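Telunus: Collecting Demonstrations for Desktop Assembly
Project report, Femi Sani and Janelle Bautista
Advisor: Crisanto Ambrosio

2. Data collection

The learned policy is trained only on teleoperated demonstrations. We recorded 947 episodes in August, covering two part types, processor and memory. Each episode stores joint positions, gripper commands and video from the wrist and fixed cameras.

Loose parts start in a gray fixture beside the case, so that start poses repeat between operators.

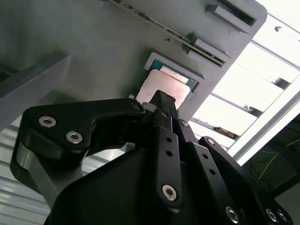

Figure 2. Fingertips at the lower edge of the processor in its fixture socket, wrist view.

An episode is kept if the part ends inside its target region and the operator has not paused for more than three seconds. Early pauses were a problem - the policy copied them and stalled above the board.

The tower lies on its side with the panel off. Its position on the table was left unchanged within a session and shifted between sessions. Operators worked

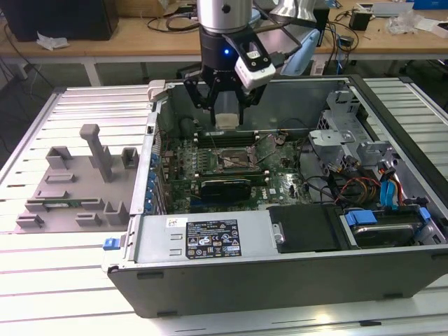

from the live video alone, which kept their information close to what the policy receives. Jericho Sarmiento labeled the episode boundaries by hand.

The memory slots differ only in latch color and board label, so the target slot is written into the episode record before recording starts.
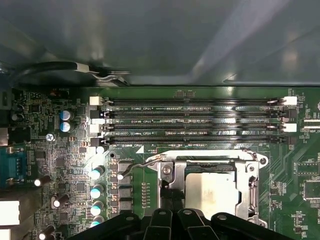
3. Training

Two policies were trained, one per part type, with identical settings.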